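**Teaching a Two-Arm Robot by Remote Control: Project Report**

Submitted by Leokadia Sobczak and Dénes Kovács, Vidal Technical College

## 1. Purpose

The project examined whether operators with little training can teach a two-arm robot to handle bagged goods. The operator moves a pair of leader arms by hand, and the robot arms follow. Joint positions and camera views are saved for later training. The work was supported by Standura, which lent the control software.

## 2. Workspace

All sessions took place in a white-walled enclosure with a marble-patterned tabletop. The arms are mounted at the front rail, and each has its own gripper.

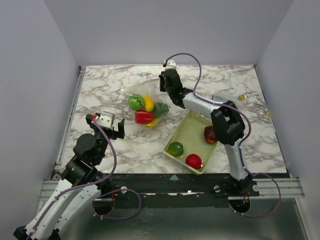
*Figure 1. The two arms over the table, with the bagged toy vegetables and the fruit basket.*

Toy produce was chosen so that the same items could be used throughout the term. The clear bag was kept in the task at the request of our adviser, although it made the work harder for both operators.

## 3. Recording Procedure

Each operator first completed 20 practice runs, which were not kept. The final set holds 348 demonstrations. A run was discarded if the operator paused for more than 13 seconds or if an arm touched the enclosure wall.

Views from close to the gripper proved important during review. At this range the black housing hides part of the basket, and the film of the bag lies across the green pepper - a difficulty that the fixed view does not show as clearly.

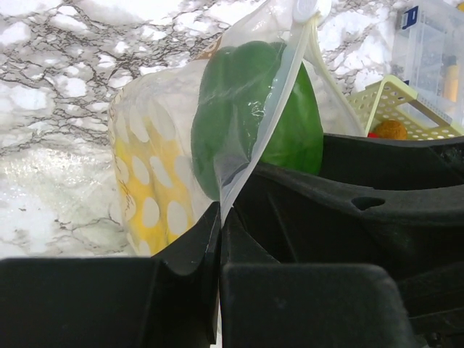

## 4. Findings to Date

Operators reported that judging depth through the plastic was the most tiring part of the task. Of the discarded runs, 17 were stopped by the operator before the time limit. Training on the full set began in September and is still under way.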